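I bought the Menon folding boot rack in January, after one muddy walk too many round Steston, and I've now had long enough with it to say something useful. It came in a flat pack with 12 screws and a sheet of drawings I had to squint at. Putting it up took me 11 minutes, and I'm hopeless at this sort of thing!

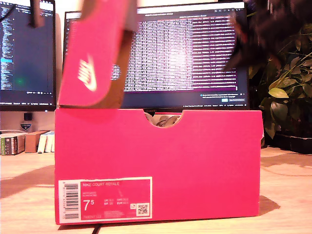 The shelves are wider than I expected, so my walking boots go on sideways and my trainers sit two deep (my husband's enormous wellies still live in the porch, mind). It folds down well enough to go behind a door – the hinge is a bit stiff, though, and I pinched my thumb on it twice in the first week.

I had a Grutetti one before this. It looked smarter, but the bottom shelf sagged by the summer and the feet left marks all over the lino. The Menon has little rubber pads and hasn't budged.
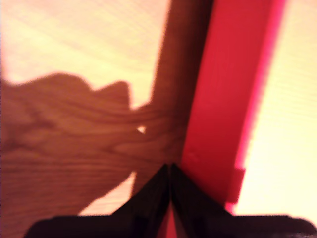

Tirnitport Ramblers – Kit and Clothing Team

Arnout Jansen has the taller version in his hall, with 8 shelves, and he reckons it wobbles unless you fix it to the wall. Mine is the low one and it's fine on its own, even when I lean on it to get my laces undone. Mud brushes off the slats once it's dry. I do wish there was a tray underneath for the drips, as I've had to put an old towel down. 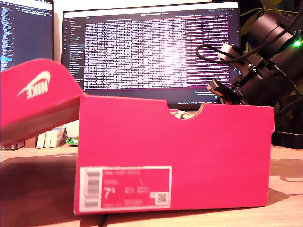 Can you leave it outside?

Under a porch, I would, but the screws on mine have started to go a bit brown just from wet boots, so I wouldn't stand it out in the rain. I'd buy it again for the hall and I've given it four stars, with one knocked off for my thumb.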